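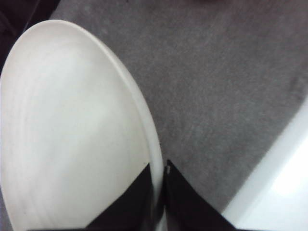

The Long Table at Farnodum is a drama film written, directed and edited by Ilaria Sartori. It follows two sisters who inherit a failing hotel restaurant in the port of Skirnport and spend most of the story avoiding the kitchen. It runs for 54 minutes, which leaves it too long for most short film prizes and too short for nearly everything else.

Production

Sartori had worked as an assistant editor on television serials before starting the script. Filming took place over one January in a closed hotel at Weltmont, which stood in for Skirnport despite being a good distance from any sea. Gulls were added to the soundtrack, generously. The heating failed in the first week, and the characters' habit of wearing coats indoors, later praised as a sign of emotional distance, dates from that point.

Editing

The first assembly lasted over three hours. Sartori cut a subplot about a missing harbourmaster, though his name is still mentioned in the finished film and one character continues to look for him. The final version contains 2368 cuts, a high number for a story in which people mainly sit down. The dinner sequence accounts for 500 of them.

Sartori later described the process as "taking out everything I had fought to put in". She is also credited as assistant editor, and thanks herself under neither name.

Release and reception

The film was first shown at the Luangrath festival in August 2024, in a programme of shorts that overran. Reviews were mixed. Several critics admired the pace of the dinner sequence, while one complained of having been unable to tell who was eating what. The harbourmaster attracted a small following.

A longer cut, restoring 2 scenes set on the ferry, was shown once at Weltmont. It has not been released.

See also

Films set in restaurants
Medium-length films
Fictional harbourmasters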